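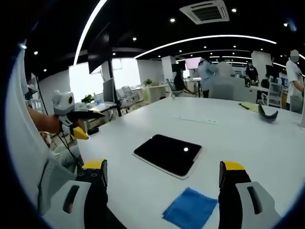

Conference table in the shared office during a tidying session, with cleaning cloth and tablet.

Shared Office Care Program: Progress Report to Ondetix
Prepared by Marijke Van Beek, Facilities Coordination, Skillora
Thu 20 October

1. Purpose of this report

The grant awarded by Ondetix supports the care and orderly use of the shared office on the second floor. The present report covers the first stage of the work. It sets out what has been done, where the work stands against the plan, how the funds have been used and what remains for the second stage. It is addressed to Koen Dekker as grant manager, with a copy to Arnout Schouten in the Skillora finance office.

2. Background

The office is used by several teams during the same working day, and the conference table serves all of them. Before the program began, the table was treated as a place to leave things between meetings. Papers stayed there overnight, and teams arriving for a booked meeting spent the first minutes moving other people's belongings. Complaints to the facilities desk concerned the table more often than any other item of furniture in the room.

The application proposed a simple routine: the table is cleared and wiped after each booking, items left behind go to a known place, and the desks by the windows are included in a weekly round. The program pays for staff hours, cleaning supplies and a modest amount of storage.

3. Work completed

3.1 Conference table

The clearing routine has been in use for the whole of the reporting period. A blue microfiber cloth is kept for the tabletop and is used folded, so that a clean side can be turned out partway through. The white surface shows fingerprints and pen marks readily, and staff were asked to wipe it from the far end toward the near end, lifting objects as they go. The strip across the middle of the table collects dust along both edges and is done last, with a corner of the cloth.

Tablets are wiped separately with a dry cloth and laid flat. Loose sheets and folders are offered to the people still in the room and, if unclaimed, are moved to the storage shelf at the end of the session.

Amber Peeters led 16 table sessions in the period. Her notes record that a session takes noticeably less time when the previous booking ended properly, and that the late afternoon sessions are the heaviest. The notes have been used to adjust the schedule, as described in section 5.

3.2 Desks and window side

The desks are wiped weekly, including the monitor stands and the tops of the drawer cabinets. Desk users are asked to clear their own papers beforehand. Cooperation has been good on most desks and uneven on a few. Potted plants are lifted, the surface beneath is dried, and the plants are returned to the same spot. Watering remains with the teams and is outside the program.

The large wall-mounted screen was left out of the original plan. It has now been added to the monthly list at the request of the teams that use it for calls.

3.3 Left-behind items

A shelf supplied by Biltico was installed in the corridor in the second week. Each item placed there carries a slip with the date and the name of the room. The shelf has held 36 items to date, of which all but two were collected. Small pieces that are hard to identify, such as straps, bands and short cables, are kept in a separate tray. Staff had previously been unsure whether they could be thrown away.

4. Use of funds

Spending is at 60 percent of the first-stage budget. The underspend is mainly in supplies. Cloths have lasted longer than the estimate allowed for, and the laundering arrangement with the building has cost less than buying replacements would have done. Staff hours are on plan. Arnout Schouten has reviewed the figures, and the full statement will follow separately.

No change to the total grant is requested. We do ask for permission to move part of the supplies line to storage, for a second shelf.

5. Difficulties and changes to the plan

The main difficulty has been back-to-back bookings. When one meeting runs over, the clearing time disappears and the next group sits down at an uncleared table. Chi-keung Chung, who manages the room calendar, has added a short gap after each afternoon booking. Morning bookings are unchanged for now - the teams concerned start early and were reluctant to lose the time.

A second point concerns noise and movement. Desks remain occupied during most sessions, and people often stand talking nearby. The weekly round on the window side has therefore been moved to the end of the day. Table sessions continue during working hours.

6. Next stage

The following work is planned:

Extend the clearing routine to the two small meeting rooms.
Install the second shelf, subject to approval of the transfer requested in section 4.
Place a short instruction card in the conference area, with wording agreed by the teams.
Review the morning bookings with Chi-keung Chung.

The draft card is attached as Annex A, and the session notes as Annex B. We would be grateful for Koen Dekker's decision on the transfer before the shelf is ordered, as Biltico will hold the quoted price only until the end of October. Questions on the session notes may be sent to Amber Peeters directly.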